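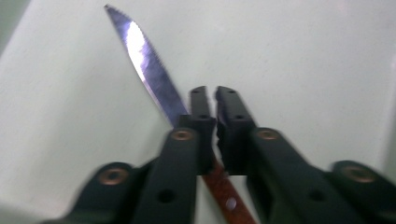
Why do people throw out bread that is still good to eat?

Mostly they forget they have it. In my survey 87 people filled in the form, and the answer I got most was "I bought a new loaf before I finished the old one."

I started this project in September for my Home and Community class at Primbridge. I wanted something I could do in our kitchen without buying a lot of stuff (my budget was 15 dollars, and I went over it on yeast!). My plan was to ask people what they do with old bread, then keep the same kind of loaf three different ways and see which one I still wanted to eat after a few days. The loaves came from Akano, the bakery by the bus stop, who let me have day-old ones for half price.

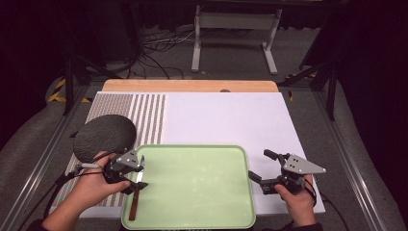 The bread box loaf got hard on the outside first, but the middle stayed soft longer than I expected. The one in the plastic bag stayed soft all over and then grew mold, and the freezer one tasted the best once I toasted it. I cut everything by hand, and if you want to try this at home, a small kitchen knife with a short blade and a wooden handle like the one over the green tray is fine for rolls, but get a long bread knife for a real loaf or you will squash it. I squashed two.

My survey had some problems. I handed out 200 forms and a lot never came back, and 35 of the ones I did get were from my own grade, so it's mostly kids guessing what their parents do. Next time I would ask the shoppers at Moschos too, because they buy the bread themselves.

I still have half a freezer loaf left and my mom wants the space back.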